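Pondora Rooms
Simulated home interiors for robot learning research
Home / Simulation / Pondora Rooms

Overview
Pondora Rooms is a set of simulated household rooms made for people who train and test robots on ordinary chores. We started it at Susard when we needed bathrooms for our own work and could only find kitchens (so many kitchens!), and it grew from there. There are 82 rooms in the current release, and each one loads on its own, so you can begin with a single bathroom and add the rest when you're ready.

What it's for
Most of our users are studying one question: if a robot learns to find and fetch an object in one set of rooms, how well does it do in a room it has never met? Pondora Rooms comes with a fixed split for exactly this, 56 rooms for training and the other 26 held back for testing. Please leave the test rooms alone until you have something to report. We know it's tempting.

How the method works
Before each trial, one loose object is set down somewhere on the floor and the light level is drawn at random, from bright noon to the sort of gloom you get in a bathroom with the door pulled shut. The policy gets camera views and a short written goal, and nothing else. Room shape and fixtures stay put within a trial set, which lets you tell a lighting problem apart from a layout problem when you sit down with the results.

Eliécer Puma, who built the lighting code, likes the dim rooms best, and we have come around to his view. In our own runs with the Manzano baseline policy, success in the held-back rooms was about 40 percent at the lowest light setting, and a good share of the misses came from the policy never turning toward the object at all. Adding more dim rooms to training helped more than adding more objects did. Olga Villanueva wrote up the full comparison, and it comes with the download.

Narrow bathroom, low light
A long room with a pedestal sink at the far end and a white fixture on the left wall. The target is the small red object on the floor to the right of the sink, and the open floor in front leaves plenty of choice about how to approach it. 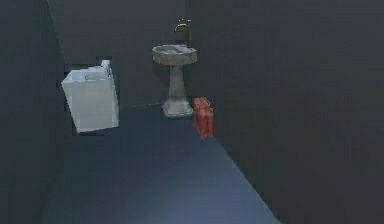
What you get
All 82 rooms, with the train and test lists
3,000 saved trial setups, so that your numbers can be compared with ours
The Manzano baseline policy and its training settings
A viewer for stepping through trials one at a time

Getting started
Rooms open in the Clarnar simulator and need no extra plug-ins. Load one room first and run the short check script before you start a full batch. The next set of rooms is planned for September, and if there's a kind of room you keep wishing for, do write and tell us. Laundry rooms are already on the list.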